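The 153 to Lillton

Last updated: June 21, 2024

Missed the twenty past. Ran for it, bag banging on my hip, and the driver saw me, I know he did. So forty minutes on the bench outside the chemist with the interview at two and the sky going the colour of dishwater.

Aunt rang. Had I eaten. Had I got the letter. Had I got the shirt.

I had the shirt. She'd been on about it since Sunday. The dark grey with the pinstripe, your uncle's, he only wore it to the one wedding, it'll do you lovely. Collar, cuffs, the lot. I said I'd change at the station so it wouldn't crease on the bus.

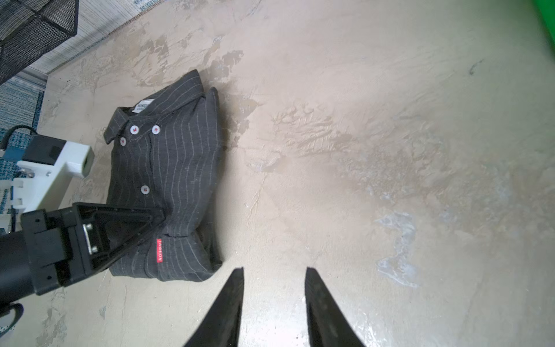
Fold it on the buttons, she was saying, never across them, and dont put your sandwiches on top. Your uncle went to Nultska for his first job with egg on his collar and they still took him, but that was Nultska, they'd have taken the dog.

I said yes. I said I know. I said the bus is coming, which it wasn't.

The next one came at three minutes to one. Old double-decker, heater stuck on. I went upstairs because you can see the reservoir from the top and I wanted something to look at that wasn't the letter. I'd read the letter till it went soft. Clerk, Lillton Water Office, 43 Rumia Street, second floor, please bring two forms of identification. I had one form of identification. I had a libary card as well and was hoping.

A boy across the aisle was doing sums in a jotter and swearing at them under his breath. Schoolbook on his knee with Erdős across the front in gold and a moustache biroed on the old man's picture. He asked me was I any good at this. I said no. He asked where I was going and I said an interview, and he looked me up and down, the football top, the joggers, and said in that?

No. Got a shirt.

Good, he said. Went back to his sums.

Past the quarry. Past the garden centre. Roadworks at the bridge, one lane, a man with a lollipop sign who'd clearly gone off somewhere in his head because we sat there with it on STOP and nothing coming the other way at all. Twenty past one. Half past. Somebody downstairs started shouting at the driver and the driver shouted back that he didn't paint the sign.

I thought, I'll change now. Get it done. Top deck, only the boy and a woman asleep. I got the bag up on the seat and then we went, all at once, lurched, and the bag went the other way and everything I owned went down the aisle. Keys. Apple. Letter. Shirt.
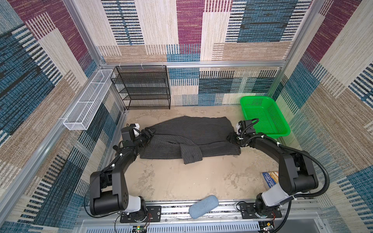 All that folding.

The boy laughed so hard he dropped his jotter. Then he helped, to be fair. Got the apple from right at the front.

Lillton station, ten to two. Toilets locked. Of course. I changed behind the photo booth with my back to the wall, did the buttons up one out, undid them, did them again. Ran. 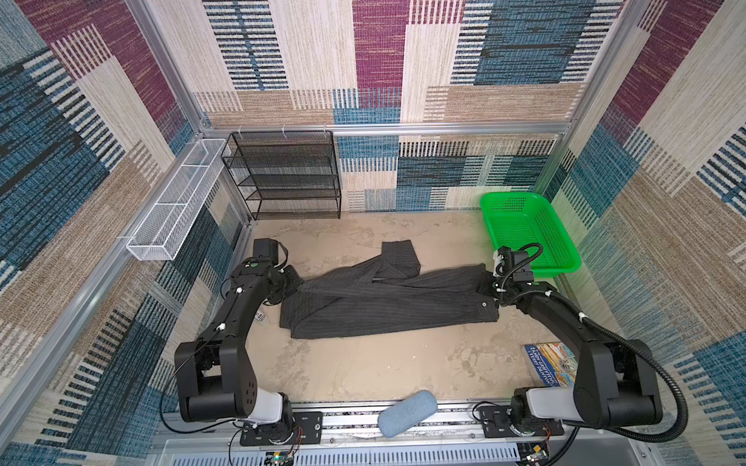

Rumia Street goes uphill. I had forgotten that, or never known it, and by number 10 I was blowing like a horse and by the post office I'd stopped caring who saw. I kept thinking about the uncle and the egg. I caught myself in the bank window and the shirt was a twisted heap that happened to have me inside it, stripes going every way but down, and I pulled at it with both hands, one side then the other, and it made no odds. Four minutes past. I went up the stairs two at a time.

The woman on the desk had a fan going and a plate with half a scone on it. She looked at the clock, then me, then the shirt.

Bridge? she said.

Bridge, I said.

They're all late, she said. You're the second one here. Sit down, love, there's water in the jug. Have you your two forms?

I put my passport on the desk. I put the library card next to it, very straight, and kept my finger on it.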